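4.2 Curb and crosswalk perception in simulation

The planner described in Section 3 assumes that somebody upstream has already decided where the sidewalk ends. In our first prototype that somebody was a height threshold, and it had opinions. It believed in tall curbs, distrusted low ones, and regarded every expansion joint as a cliff. The delivery platform accordingly spent much of its early career standing very still on perfectly good pavement.

We replaced the threshold with a segmentation network that labels each pixel as sidewalk, curb, road, road marking, obstacle or other, and a small geometric stage that lifts the curb pixels onto the ground plane and fits a smooth curve through them. The curve is what the planner sees. It never sees the labels, an arrangement the planner's author, Rangi Tipoki, insisted on after reading the labels.

Training and evaluation both use Pitamthorpe, our rendered city district. The district was built by a previous project for testing traffic signals, and its sidewalks were plainly an afterthought: one pebbled texture, applied everywhere with great confidence. We kept it. Coarse aggregate turned out to be a harder background for thin dark features than the clean concrete we had planned to model, and modeling clean concrete would have taken until June. The evaluation set holds 300 viewpoints, all at corners, with the crossing approached from a range of headings. Figure 5 shows one of them.
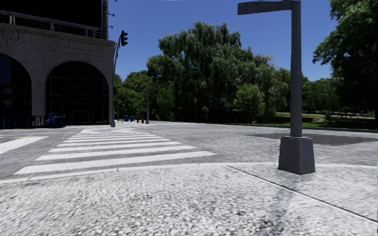 Figure 5. A corner viewpoint from the Pitamthorpe evaluation set. The curb passes behind the lamp post, and the expansion joint runs diagonally across the near sidewalk.

Viewpoints of this type are useful because they contain most of what the earlier system got wrong. The curb bends gently, so a straight-line fit is slightly off everywhere and badly off at the ends. The post interrupts it. The joint is a thin dark line that meets the curb and would very much like to be mistaken for part of it. The dark patch in the asphalt offers the segmenter a strong edge of no importance whatsoever, and the farthest crosswalk stripes blend into pale bands that we make no attempt to separate.

We handle the post by fitting the curve on both sides of any obstacle mask and joining the halves when their tangents agree. If they disagree, the gap is reported as unknown and the planner must treat it as closed. This is conservative — a person would assume the curb carries on behind a post, and a person would usually be right — but the cost of guessing wrong is a robot in the road. Joints are rejected by a test on the ground plane: a candidate counts as curb only if the class differs on its 2 sides. A joint has sidewalk on both, and is dismissed.

The crossing itself is estimated from the nearer stripes alone. Their long edges give a direction of travel, and the stripe closest to the curb gives the point of entry. An earlier version, written by Svatopluk Pešek and still fondly remembered by him, used every visible stripe and weighted them equally. The distant ones repaid this generosity by swinging the heading whenever the camera pitched.

Of the 300 viewpoints, the new pipeline returned a usable curb curve and crossing heading in 175. The rest are mostly refusals, in which the tangent test failed and the planner was told to wait. We had hoped for a better number. Relaxing the test does produce one, along with several curves that leave the sidewalk, cross a lane and come back, and we have left it strict for the trials in Section 5.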